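Robotic drive replacement

From the Zustow open reference, automation section. This article needs more sources. Last edited August 21, 2021.

Robotic drive replacement is the use of a robot arm to take failed hard drives out of a server and put new ones in. It is one of the routine chores of a server room, along with reseating cables, swapping power supplies and carrying boxes. Often brought up as a test case for whether robots can do ordinary shop-floor work yet. Short answer as of this writing: partly, slowly, with a person nearby.

Also called drive swapping, caddy swapping, or in some older write-ups "hands work". Not to be confused with tape library robots, which are a much older and more settled thing (see Related machines).

The chore

A person doing a drive swap finds the right server, finds the right bay, releases a latch, pulls the caddy by its handle, sets it aside, and slides in a new one until it seats. Drive layouts vary a lot. Some caddies come out the front, some lift out of a top-loading chassis, some are held by a lever and others by small clips on the bay itself.

For a technician this is an easy job and a boring one. Most of the time goes into walking, checking the label against the ticket and waiting for the new drive to show up in the software. The pull itself is a few seconds. New hires usually get it in their first week.

Carmela Vallejo, in her notes for the Sepúlveda workshop, split the chore into "finding" and "feeling". Finding means reading labels, lights and bay positions. Feeling means knowing by hand that the caddy is straight in its rails and that the connector is going home and not jamming. She argued the first half was mostly a solved problem and the second half was not. The split is widely used now, though Ezequiel Moya objected that latches belong to niether.

Why it is hard for a robot

Space. Bays sit close together, and the fingers have to fit between the caddy and whatever is next to it. A gripper that is strong enough to pull is often too wide to get in.

Latches. A person presses and pulls with the same hand without thinking. A two-finger gripper has to either press first and then regrip, or use a finger shaped for that one latch. Regripping is where many attempts go wrong.

Alignment. A caddy that goes in slightly tilted can stick partway. Pushing harder is the wrong move, as the connector can be damaged. People back off and wiggle. Robots can be programmed to back off and wiggle too, but how much, and when to give up, is still tuned by hand in most setups.

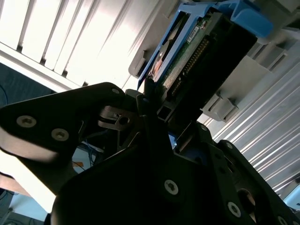 Seeing. Once the gripper is close to the work it tends to block the view of the thing it is working on. A camera near the wrist helps with the approach and helps less in the last bit. Metal panels throw reflections, dark plastic parts blend together, and cables hang where they were not hanging yesterday. Some groups add a second camera off to the side. Others go by force readings alone for the final push.

Variety. A fixture made for one chassis does not carry over to the next. Aguirre calls this the main cost, above the arm itself.

Approaches

Fixed programs. The arm is taught each bay position one by one and plays the moves back. Works well as long as nothing shifts. A rack that has been bumped, or a chassis slid back onto its rails a little differently, is enough to break it. Still the most common method in actual use.

Remote operation. A person drives the arm from elsewhere, watching through cameras. Handles odd cases fairly well, but slow, and the operator cannot feel the connector seat unless the system sends force back to the hand. Eusebio Garrido has argued this is the sensible choice for rooms that are hard to reach, and a poor one for rooms with staff already in them.

Learned control. The arm is shown many examples of the task, usually recorded from a person guiding it, and a model learns to go from camera view to motion. Better at small shifts in position, and harder to check beforehand. When it fails it can be hard to say why.

Mixed. Fixed moves to get near the bay, learned or force-guided moves for the last part. Most newer projects seem to be going this way.

The Paso trials

The best known small-scale test was run at Paso, a repair and resale shop, starting in November of the year before this article was last edited. Nerea Vidal and Jacinto Aguirre set up one arm at a bench and gave it 80 swaps on 2 chassis types. Rules were simple: no help once the arm had started moving, and a swap only counted if the server recognized the new drive.

Results were given in a short report that is light on numbers. Removal was said to go well on both chassis. Insertion was the weak part, and the most frequent fault was a caddy left short of fully seated. The arm did not always notice. The report lists 3 drives set aside afterward for damaged connectors.

Vidal wrote that the arm was "fine company and a slow coworker", and that a trained person was 5 times faster on the same bench. Aguirre's section is more hopeful and mostly about finger shape. He tried thin fingers, then padded ones, then went back to thin.

The Dovovel gripper, offered later as a kit, takes its long narrow finger from this work. Opinions on it differ. It reaches well into tight bays but flexes under load, and owners report going through replacement tips quickly.

Criticism

The usual complaint is that a drive swap is too rare a job to be worth a robot. In a small room an arm would sit idle nearly all week. Supporters answer that the same arm could do other chores between swaps, but changing tools and programs for each one takes time, and this has not been shown over a long run anywhere we could find. [source needed]

Another complaint is about testing. Demonstrations tend to use clean, well lit bays with the cables tied back. Moya suggested testing only on machines pulled straight from service, dust and all. The Paso report did not say which it used.

There is also the view that the hardware should change and not the robot. A caddy with a wider handle and a guided entry would be easier for arms and for people both. Slow to happen, as old chassis stay in use for years.

Related machines

Tape library robots: move cartridges inside a closed cabinet built for them. Reliable, but every part of the surroundings was designed around the machine.

Inspection carts: roll down the aisle reading lights and temperatures. No hands.

Disassembly arms: take apart scrapped equipment for parts. Allowed to be rough, so seperate problems apply.

See also

Connector insertion
Force-guided assembly
Household robots, dishwasher loading
Wrist cameras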